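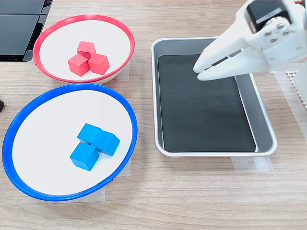 红沿碗与蓝沿碗，各有方块三枚。

一、物品登记

赫舍姆旧校舍的器材室在二楼，门牌101。南今玉接手的时候，登记簿只写到第六页，后面全是空白。前任留下的说明夹在封底，一共两行：先登记，后使用；登记不全者，不得使用。

她按说明办事。

第一项，浅碗，白色，红沿，小。第二项，浅碗，白色，蓝沿，大。第三项，金属托盘，长方形，银色，内衬深色垫。第四项，木方块，红。第五项，木方块，蓝。

写到第四项时她停了笔。登记簿有“数量”一栏，也有“应有数量”一栏。数量可以数，应有数量只能查。她查了采购单，采购单上写的是“木方块一套”，供货方贝克比，没有注明一套是多少。

她给贝克比写信，询问一套的定义。三个工作日后收到回信：一套以出厂时装箱数量为准。她再写信，询问出厂时装箱数量。回信说，以采购单为准。

她把两封回信编了号，归入附件，在“应有数量”一栏写上“待定”。

二、分拣

赫纳特·斯科里克每周来校舍五天，工作是分拣。规程由他本人起草，经过六次修订，现行版本的正文如下：

红色方块入红沿碗。蓝色方块入蓝沿碗。方块不得叠放。方块入碗后不得再动，直至登记完毕。

规程没有规定方块在碗内的朝向。斯科里克认为这是疏漏。第四次修订时他加过一条，要求各面与桌沿平行，执行两周后删去，理由栏填的是“不可维持”。碗底是平的，方块放下去时总要转一点，有的转得少，有的一个角朝外。他用尺量过偏角，记了三页，没有发现规律。

桌面上贴着一条半透明的胶带，红沿碗的右下部压在上面。斯科里克要求碗每次都压住胶带，压多少，规程里写的是“适量”。南今玉问适量是多少。他说，看得见胶带，也看得见碗。

她把这句话记在备注里。

三、差异

七月的一次盘点中，南今玉发现登记簿与规程之间存在差异。登记簿称“蓝沿，大”，规程只称“蓝沿碗”。按登记簿，两只碗有颜色和大小两项区别；按规程，只有颜色一项。

她向斯科里克提出书面询问：如果有一只小的蓝沿碗，蓝色方块是否仍应放入。

斯科里克书面答复：是。

她再问：如果有一只大的红沿碗，放在原来蓝沿碗的位置上。

答复：红色方块放入该碗。蓝色方块暂不处理，等候蓝沿碗。

她又问：等候的期限。

这一次他隔了一天才答复。答复只有一行：规程未设期限。

南今玉认为答复完整，予以归档。当晚她在家里做饭，把胡萝卜和土豆分开装，拿起盘子看了看盘沿，两只都是白的。她站了一会儿，把胡萝卜放进了左边那只。

四、灯光

器材室有一扇窗，朝北。校舍的管理方是塞巴斯蒂安公司，公司规定下午五点后关闭走廊照明，室内照明由使用者自理。斯科里克自备一盏台灯，色温可调，他固定在一档上，并用笔在旋钮旁画了线。

他的理由写在第五次修订的附注中：红色方块的顶面比侧面亮。光线变化时，顶面和侧面会像两种颜色。分拣依据颜色，颜色依据光线，故光线应予固定。

南今玉读到附注，问他有没有因此分错过。

“没有。”

“那为什么写进去？”

“有一次我拿着一块，看了很久。”

“哪一块？”

“蓝的。”

“多久？”

他说没有计时。她等他往下说，他开始擦托盘，从左上角起，横向，一道压着一道。擦完把垫子放回去，对齐四边。她在本子上写：七月，蓝色一块，迟疑，时长未计。又觉得登记簿没有这一栏，就把纸撕下来夹进了附件。

五、来函

秋天，多东来函。多东是校舍所在地块的新业主，来函共三百字，主要内容是器材室须于年底前腾空，室内物品由登记人列出清单，凡数量不明者按废弃物处理。

南今玉把信看了两遍，翻到登记簿第七页。“应有数量”一栏仍写着“待定”，红蓝两项都是。

她去找斯科里克。他正在核对当天的记录，没有抬头。她把信放在桌角，离托盘一掌远。

“按信上说的，方块算数量不明。”她说。

“数量是明的。”

“应有数量不明。”

“信里写的是数量，没写应有数量。”

她重新看信，他说得对。但清单的格式由多东随信附来，格式中只有“应有”与“实有”两栏，两栏相符的打勾，不符或空缺的打叉。这一点她也指给他看。

斯科里克放下笔。他看了看红沿碗，又看了看蓝沿碗，时间不长。

“应有数量由谁定？”

“采购单。采购单写一套。”

“一套由谁定？”

“贝克比。贝克比说以采购单为准。”

“那就是没有人定。”

“是。”

“登记人能不能定？”

南今玉回到器材柜前，从封底取出前任的那张纸。先登记，后使用；登记不全者，不得使用。两行字，背面是空的。她以前没有翻过背面，现在翻过来确认了一次。

“没有规定说不能。”她说。

六、定数

清单于2023年11月23日填写完毕。以下抄录其中两行。

木方块，红。应有：三。实有：三。相符。

木方块，蓝。应有：三。实有：三。相符。

依据一栏，她填的是“登记人核定”，签了全名。斯科里克在见证人处签名，字写得很小，没有超出格线。

多东没有提出异议。物品按清单装箱，移交地点另行通知。装箱前，斯科里克做了一次分拣。他把方块全部取出放在托盘的垫子上，按规程逐个送回，先红后蓝，中间没有停顿。最后一块蓝色放下去时转了一点，一个角对着托盘。

他的手在碗上方停了一下。

“规程说入碗后不得再动。”南今玉说。

“直至登记完毕。”

“还没有登记。”

他把手收了回去。她翻开登记簿，在当天那一行写日期、品名、数量。写到备注时她问要不要记那个角，他说要，于是她写：蓝，其一，角朝托盘。

然后她合上登记簿，他关了台灯，两个人去走廊找箱子。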